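Section 3. Routine Care of Shared Workstations

3.2 Dry Cleaning of External Keyboards

This procedure applies to all external keyboards issued to the Hultville office. Laptop keyboards are covered in Section 3.3. Staff should allow 15 minutes per desk and should not begin while a file transfer is in progress.

1. Save all open work and lock the laptop.
2. Disconnect the keyboard, or remove its batteries if it is a wireless model.
3. Turn the keyboard over and tap the back gently to release crumbs and grit.
4. Return it to the desk, keys facing up.

CAUTION: Do not use water, spray cleaners or a household vacuum on any keyboard.

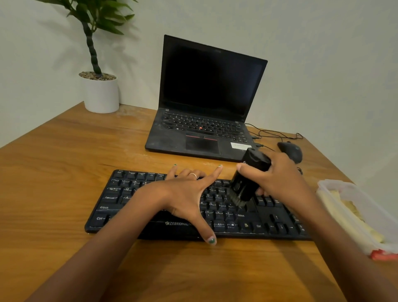
Brushing should begin at the Esc key and continue one row at a time. Use only a dry, soft-bristled brush. Keep the free hand spread flat across the keys so that the keyboard does not slide. Hold the brush upright, as for the keys near the right Shift, and let the bristles reach down between the keycaps – do not scrub the printed legends.

5. Brush each row from left to right, including the function keys.
6. Finish with the arrow keys.
7. Wipe the desk surface with a dry cloth.
8. Reconnect the keyboard and test each key in a blank document.

NOTE: Keycaps may be removed only by the equipment desk. If a key sticks after two cleanings, send the keyboard to Syahrul Ginting with a completed repair slip.

Replacement brushes are kept in the supply cabinet and may be requested from Consuelo Ayala. The next scheduled cleaning is in April.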